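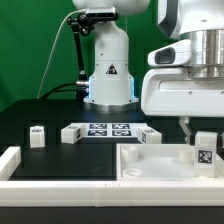
White arm on its black table, green backdrop behind.

Prisach Community Kitchen
Progress report to the Latuheru Fund, October 2023

The kitchen served 2844 hot lunches in the reporting period, against a target of 2000. Most were eaten in the hall. The rest went out as takeaway boxes on the Odo Street round, which started in July and now runs on two routes.

The lunch menu was changed once. Lentil soup, flatbread and the chickpea stew stayed on. The fish curry came off because the price of frozen whitefish went up twice, and it was replaced with egg curry and rice. Diners asked for more pickles, so we now make lime and carrot pickle in-house every other week.
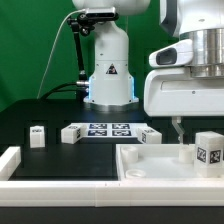
Spending on food came to $1888 under budget. Most of the saving is from buying rice, flour and dried beans through Gemness Wholesale in full sacks. We would like to move this amount to the equipment line. The serving counter still has no proper signs, and allergen cards get missed at busy times. We plan to use the same kind of marking as the black triangular sticker on the front of the white arm, small and placed where people look first, with the allergens listed next to it. The remainder would go toward a second rice cooker.

Two items are behind schedule. The evening cooking class has not opened, as the gas inspection was moved back. The recipe booklet is written but not printed, and we are waiting for a second quote.

Next period we will open the class, print the booklet and add a breakfast service on Saturdays. No change to the total grant is requested.

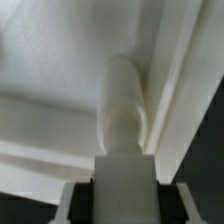

Rounded white cylinder above the pale grey gripper block.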